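An afternoon at the Conau home fair

May 19, 2024
By Hema Shenoy

I went to the Conau home fair in March because a neighbor told me it would save me money on a new kitchen. I came home with a tote bag and a headache. The hall had 129 stands, and I would guess half of them were selling the same faucet.

Parking was $4, which sounded fair until I learned that the shuttle from the lot had stopped running at noon. The talk I had picked out, on cleaning up after a remodel, began late and was mostly a pitch for the Vuvura deep clean package.

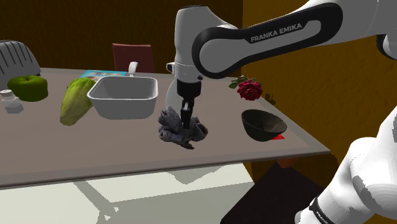
Does the fair discount beat what you would pay at the store? On the one item I could compare, a Zeman sink, it was the same price once delivery was added.

The salesman was pleasant enough and kept saying the offer ended that day. It was still on their site last week. I asked for the full quote on paper and got a brochure – a nice one, with no prices in it.

Lunch was a slice of quiche, eaten standing up. The cooking talks next door pulled the biggest crowd, though I doubt many of those people were shopping for a kitchen.

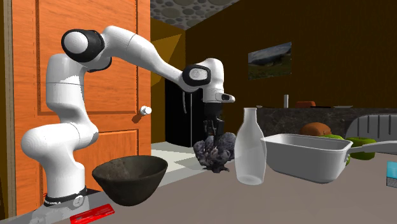
What a kitchen costs

Vera had the one stand where someone gave me a straight number: $4000 for cabinets, before fitting. Fitting was "quoted separately." So was the countertop, and so was taking the old one away. I waited 80 minutes for a free design session that lasted ten.

The family corner was at least quiet. I sat there to add up my notes, and the total was well past what our local shop wants. 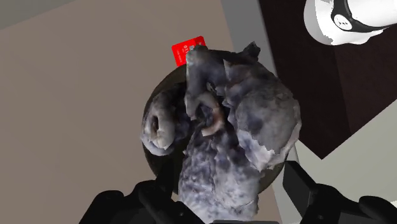 Grey plush toy, family corner.

I may go again if the tickets are free. I won't bring a card.

Recent posts
Do you need a pantry wall?
Two months with a cheap faucet
Reading the small print on delivery
Paint samples: why I stopped buying them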